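Refinishing a tabletop: oil or water-based poly?

Bomonon Home Forum > Furniture and Finishes

clarham_dad, 6/26/25
I stripped my kitchen table in May and still haven't put a finish on it. It gets used for three meals a day plus homework. The guy at the hardware store in Clarham said water-based poly, my neighbor says oil or nothing. I have sanded to 138 - no, sorry, 150. Which one holds up?

pinknot64
Water-based. Three coats, light sanding between them. Mine has been through two kids and still wipes clean.

Varela_Woodshop
I disagree. Water-based looks flat on brown wood. Oil-based poly gives it some warmth, and you only need two coats. It does smell, so do it in the garage.

pinknot64
Flat is a matter of taste. Oil also yellows. I had a shelf go orange on me.

Varela_Woodshop
On maple, sure. On anything already brown you will never see it.

clarham_dad
I'd like to avoid shine either way. There's a dark red cabinet right next to the table and I don't want them to fight.

ninham_rd
Go matte then. Both types come in matte. I was worried about the same mix of colors.

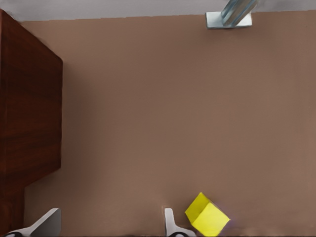
Matte tan-brown top with a reddish-brown cabinet on the left

Varela_Woodshop
That combination is fine. I would still go a bit darker on the top.

ninham_rd
Darker shows every crumb. I'd leave it.

clarham_dad
OK, matte water-based on a scrap piece first, then oil on the other half. How long before I can put plates on it?

pinknot64
I wait 12 days. The can says less, but I had placemats stick once.

Related threads
Hardwax oil on a desk, worth it?
White rings that won't come out
Ninham oak table, wobbly leg
Sanding sealer: skip it or not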